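Gerix handheld gripper kit, reviewed
392 shares | 11 comments

The Gerix kit promises robot training data without the robot. You carry the gripper about, do your chores with it, and a policy learns from the recordings. The paper behind it, from the Sithole group, claims 1,581 demonstrations are enough to teach an arm to fold a towel. We collected 2,470, being slow learners ourselves.

The hooked black fingers have ribbed pads inside, and they hold cloth far better than the flat ones on my old Vorkach. The gray body is big. After an hour my wrist had opinions.
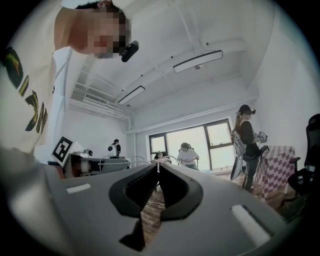 Reshma Nkosi thinks I'm being too kind about the method. Her complaint is that the paper tests on the same towels it trains on, and that a new towel is where the trouble starts.

She has a point. Our policy folded the familiar towels nicely and treated a thicker one like a personal enemy. Mixing in fresh cloth during collection helped more than piling on extra runs, a finding the paper gives one line on page 11.

Four stars for the hardware, three for the towel claims. The manual gets one, for the index.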